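靴下をつかむ道具をつくる
共有工房Tritgateの「Gelitz」、9か月の製作記

取材・文 編集部

木曜の夜7時を過ぎると、共有工房Tritgateの奥にある作業区画に人が集まってくる。仕事帰りの会員が多い。鞄を棚に置き、3Dプリンターの予約表に名前を書き、それから布の上に靴下を広げる。靴下は会員が家から持ってきたもので、左右がそろっているものもあれば、片方しか残っていないものもある。

彼らがつくっているのは、洗濯物のなかから靴下を拾い、向きをそろえて置くロボットである。製作の中心は腕の先につく「手」で、会員はこれをGelitzと呼んでいる。名前に意味はない。部品の棚に貼るラベルが必要になり、最初に書いた文字列がそのまま残ったという。

Gelitzには、腕の先につける型と、人が手に持って使う型がある。指の部分は共通で、後ろに続く部分が違う。人が手持ち型で靴下をつかみ、そのときの動きを記録する。記録した動きをもとに、腕の側が同じ作業を覚える。研究機関ではよく知られたやり方だが、趣味の工房で指の形から起こして続けているところは多くない。

製作が始まって9か月になる。完成の予定日は決まっていない。

きっかけは別の機械だった

Tritgateは、もとは印刷用紙の倉庫だった建物の一角を借りている。木工、金工、電子工作の区画があり、会員は月会費を払って機械を使う。ロボットの班ができたのは、会員の一人が中古の卓上アームを持ち込んだのが始まりである。

当初はネジの仕分けをさせていた。皿に載ったネジを長さごとに箱へ移す作業で、平行に開閉する市販のグリッパーで足りた。硬く、形が決まっていて、置けば動かないものは扱いやすい。数週間でそれなりに動くようになり、班の中に飽きが出た。

次に何をつかむかという話になり、工具、果物、文庫本といった案が並んだ。靴下に決まったのは、材料費がかからず、落としても壊れず、全員が家に持っているからだった。製作記録の最初のページには「靴下。たぶん簡単」と書いてある。今も消されていない。

最初の試験では、市販のグリッパーの平たい指が靴下の表面を滑った。強く押しつけると今度は下の布ごとつまんだ。持ち上がったときには靴下がねじれ、つま先とかかとの位置がわからなくなっていた。ネジのときに使っていた手順は、ほとんど流用できなかった。

柔らかいものは、つかんだ瞬間に形が変わる。つかむ前に撮った映像は、つかんだ後の役に立たない。班の面々は理屈としてはそれを知っていたが、自分の靴下で確かめたのは初めてだった。

指の形

指の設計を主に担当している会員は、本業で家具の金具を描いている。CADの画面には、過去に試した指の断面が並んでいる。まっすぐな指、先だけ曲げた指、内側に歯をつけた指、先端を薄くしてへらのようにした指。どれも実際に出力し、取りつけ、靴下をつかんでいる。

歯をつけた指はよくつかんだが、編み目に引っかかって離れなかった。離すために指を大きく開くと、靴下がついてきて、落ちる場所が毎回変わる。へら型は靴下の下に滑り込むところまではよかったものの、持ち上げる途中で撓んだ。厚くすれば撓まないが、厚くすると滑り込まない。

いまの形は、指を外側へ丸く膨らませ、二本合わせると内側に抱えるような空間ができるものだ。つまむ力だけに頼らず、布のたるみをその空間に逃がす。平たく押しつぶさないので、靴下の筒の形がいくらか残り、つま先がどちらを向いているかがカメラから見えやすくなった。

「つかむ力を上げる方向でずっと考えていたんですが、弱くしても落ちない形を探したほうが早かった。気づくまでに夏が終わりました」と担当の会員は話す。

素材にも時間がかかっている。硬い樹脂で出した指は形が正確だが、布に対して滑る。柔らかい樹脂は滑らないが、出力に失敗しやすく、糸を引く。Tritgateのプリンターは会員が共用しているため、柔らかい材料を通したあとは次の人のためにノズルを掃除しておかなければならない。これを怠って予約を止めたことが一度あり、木工区画の会員からだいぶ言われたそうだ。

柔らかい材料は、Alcarazという小さな材料店から量り売りで買っている。同じ品番でも巻きごとに硬さが少し違うと班では見ており、届いた巻きごとに小さな板を一枚出力し、折り曲げて手応えを比べる。板には日付ではなく巻きの通し番号を書く。使い終わった板は引き出しにたまっている。

ネジで留める

指は土台にネジで留めてある。接着したほうが軽くなるという意見もあったが、採用されなかった。指は消耗品で、使っているうちに根元が白くなり、やがて割れる。交換のたびに土台から出力し直していては追いつかない。

ネジは六角穴付きに統一した。初期の試作では会員がそれぞれ手持ちのネジを使ったため、指を一本外すのに工具が何本も要った。統一したあとは、作業台に置いておくレンチが一本で済む。そのレンチはよくなくなるので、紐をつけて台の脚に結んだ。紐が短すぎて反対側に届かないという苦情が出ているが、まだ直っていない。

締めつけの強さについては、班の内部で考えが分かれている。きつく締めれば指の位置がずれない。ただし樹脂の穴がつぶれ、次に外したとき元の位置に戻らなくなる。土台側に真鍮のインサートを埋める方法も試し、効果はあった。はんだごてで埋め込む作業に慣れが必要で、斜めに入ったものは土台ごと作り直しになる。現在はインサートを入れた土台と入れていない土台が混在しており、裏に印をつけて区別している。

手持ち型の握りは、何度も作り直された部分である。初期の握りは設計者の手に合わせてあり、手の小さい会員が使うと引き金に指が届かなかった。無理な姿勢で記録した動きは、再生したときに手首の角度が不自然になる。腕のほうが関節の限界に当たり、途中で止まる。握りの角度を変え、引き金を手前に寄せ、ようやく班の全員が同じものを使えるようになった。
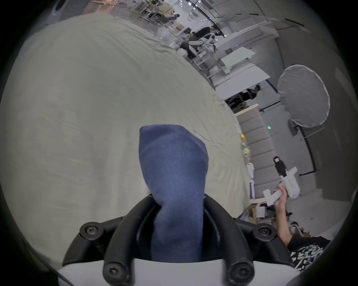

記録の作業は地味である。布を敷き、靴下を置き、手持ち型でつかみ、決められた場所まで運んで離す。終わったら靴下を戻し、置き方を変えて、もう一度つかむ。一回にかかる時間は短いが、続けていると腕が重くなる。班では30分で交代することにしている。

これまでに記録した動作は4,000回になった。班の集計表には、靴下の種類、置き方、記録した人の識別番号、使った指の版が一行ずつ残っている。表を管理している会員は経理の仕事をしており、列の名前の付け方に厳しい。「その他」という列をつくることは認められていない。

4,000回のうち、学習に使えるのは全部ではない。途中でカメラの視界から手先が外れたもの、靴下を取り落としたもの、別の会員が通りかかって布に触れたものなどは除く。最初の1,000回あまりは指の形が今と違うため、別の組に分けてある。古い指の記録を混ぜるべきかどうかは、何度か試したが結論が出ていない。混ぜたほうがよい日と、そうでない日がある。

除く基準も途中で変わった。はじめは、つかみ直しが入った記録をすべて捨てていた。一度でつかんだきれいな動きだけを見せたほうが、腕も一度でつかむようになると考えたからだ。ところがその記録で学ばせた腕は、最初の一回を外すとそのまま何も持たずに運び、何もない場所で指を開いた。失敗したときにどうするかを見せていなかった。今は、外してからつかみ直した記録も残している。

布と明かり

班が予想していなかった手間は、靴下の下に敷く布だった。机の天板の上で直接つかませていたころは、指先が板に当たって割れることが続いた。そこで布を敷いた。指は割れにくくなったが、今度は布の皺が問題になった。

皺の影は、カメラから見ると細い靴下に似ている。学習の途中の段階では、腕が皺をつかみに行った。皺をのばして敷けば済むようにも思えたが、家庭の洗濯物が皺のない布の上に並ぶことはあまりない。班は皺を残すことに決め、記録のたびに布の端を少し引いて、折れ目の位置を変えるようにした。

布の色は何度か替えている。白い布では白い靴下が見えず、濃い布では紺と黒が見えない。明るい灰色がかった色に落ち着いたが、これで見えにくい靴下もある。灰色の杢の靴下がそうで、班ではこれを最後の課題と位置づけている。

照明も途中で足した。倉庫だった建物なので天井が高く、夕方になると作業台のあたりが暗くなる。昼に記録したものと夜に記録したものでは影の向きが違い、昼の記録で学んだ腕は夜に外した。撮影用の大きな照明を入れてからは、時間帯による差が小さくなった。会員の一人が副業の商品撮影で使っていたもので、撮影の仕事が入る週末には持ち帰られてしまう。その間は記録を休むか、暗い条件の記録として別に保存する。

毛玉と糸くずも、記録表の列になっている。洗いたての靴下と、何度も床に置かれた靴下では、指との滑り方が違う。班では靴下を定期的に洗うが、いつ洗うかで揉めた。洗うと縮み、縮むとかかとの位置が変わる。今は靴下を二つの箱に分け、片方を洗っているあいだはもう片方を使っている。洗濯は当番制で、柔軟剤は禁止である。

基板と線

手持ち型の中には小さな基板が入っている。引き金の開き具合を読み取り、カメラの映像と時刻を合わせて記録する。基板の設計は班の中で行い、製造だけを外に出している。

通信にはTrestovという名の小さなソフトウェアを使っている。会員が別の製作のために書いたもので、もともとは温室の温度を送るためのものだった。温度なら数秒遅れても困らないが、手の動きではそうはいかない。映像と引き金の値がずれると、腕は靴下に触れる前に指を閉じる。

このずれを見つけるのに一か月かかった。腕の動きが少し早すぎることには全員が気づいていたものの、指の形が悪い、記録の仕方が悪い、モーターの応答が悪いと、それぞれが自分の担当を疑った。指の担当者はこの間に新しい断面を何種類も起こしている。時刻の刻み方に原因があるとわかったのは、記録した映像と引き金の値を並べて一コマずつ見ていたときだった。直したのは数行である。

その後、起動のたびに合図をひとつ入れる手順が加わった。手持ち型を二回開閉し、映像の中で指が閉じた瞬間と、値が最小になった瞬間を突き合わせる。合わなければ記録を始めない。面倒だと言う会員もいるが、省いた日の記録はすべて捨てることになっている。

線の取り回しも変わった。最初は手持ち型からノートパソコンまで線を引いていたため、靴下を運ぶ途中で線が布を引きずった。短くすれば手の動きが制限され、長くすれば絡まる。電池を載せて線をなくすと重くなり、30分の交代が20分になった。電池を小さいものに替え、また30分に戻した。予備の電池は充電器に挿したままにしておく決まりで、充電器の横には使った順番を書く紙がある。

手持ち型は現在2台ある。1台では、記録している人の横で次の人が待つことになり、時間が余る。2台あれば並んで作業ができるし、片方の指を替えているあいだも止まらない。ただし2台はまったく同じではない。組んだ人が違い、引き金のばねの硬さが違う。集計表にはどちらの台で記録したかという列も足された。

つかめた数

班では月に一度、腕に同じ条件で靴下を拾わせる試験をしている。布の上に一枚ずつ靴下を置き、腕がつかみ、つま先を決めた向きにして隣の台に置けたら成功とする。100回試して成功した回数を数える。

7月の試験では、成功は73回だった。前の月より増えている。内訳を見ると、丈の長い靴下はよくつかみ、くるぶし丈のものを外している。丈の短いものは指の内側の空間に収まりきらず、横から抜ける。抜けるときの向きがほぼ同じなので、指の片側だけ形を変える案が出ている。左右の指が別の形になると、予備を二種類持たなければならない。そこがまだ決まらない。

つま先の向きを間違えた失敗もある。つかむところまではうまくいき、前後を逆に置く。かかとのない筒状の靴下ではとくに多い。人が見ても迷うものが含まれており、これを失敗に数えるのは厳しいという声もあるが、数え方は変えていない。途中で変えると前の月と比べられなくなる。

73回という数字について、班の受け止め方は一様ではない。電子工作の担当は、時刻のずれを直した効果が出たと見ている。指の担当は、ばねの硬さをそろえればもう少し上がると考えている。記録表の担当は、試験に使う靴下の顔ぶれが先月と一部入れ替わっていることを指摘し、伸びた分を全部は信用していない。入れ替わったのは、穴があいて捨てた靴下があったためである。

家に持ち帰る

班には、自宅で使うところまで進めたいという会員もいる。工房では布の広さも明かりも決まっているが、家のベッドの上ではそうはいかない。試しに手持ち型だけを持ち帰り、自宅の寝室で記録を取った会員がいた。洗濯かごから出したままの山を相手にすると、靴下はタオルの下に隠れ、袖に入り込み、静電気でシャツに貼りついていた。

持ち帰った記録は集計表のどの列にも当てはまらず、表の担当者が新しい表を起こした。まだ数は少ない。卓上アームを家に置く場所がないという問題もあり、当面は記録だけを集め、腕を動かす試験は工房で続ける。

費用の話もしておく。指と土台の材料は、失敗した分を含めても班の会費でまかなえている。高くついたのはカメラと、途中で焼いたモーターの駆動回路だった。焼いた原因は電源の極性の間違いで、それ以降、電源の端子は逆向きには挿さらない形に替えてある。腕は中古で、関節のひとつに遊びがある。買い替えの相談は何度か出たが、遊びのある腕で動くなら新しい腕でも動くだろうという理由で見送られてきた。

設計データは会員のあいだで共有しており、外部への公開も準備している。公開が遅れているのは説明書が書けていないためだ。組み立ての順番は担当者の頭に入っているが、文章にすると抜けが出る。木工区画の会員に説明書だけを渡して組んでもらったところ、指を左右逆に取りつけた。逆にもつく設計になっていた。次の版では、穴の位置を片側だけずらすことになっている。

取材の日、記録は夜9時過ぎまで続いた。交代の時間になると、前の人は手持ち型を台に置き、集計表に回数を書き、次の人が引き金を二回引いて合図を取る。会話は少ない。布の端を引いて皺を変え、靴下を置き、またつかむ。

片づけのとき、指の根元に細い割れが見つかった。レンチで外し、予備を取りつけ、割れたほうには通し番号を書いて引き出しに入れた。予備の残りが少なくなっていたので、設計担当の会員がプリンターの予約表に翌週の枠を書き足していた。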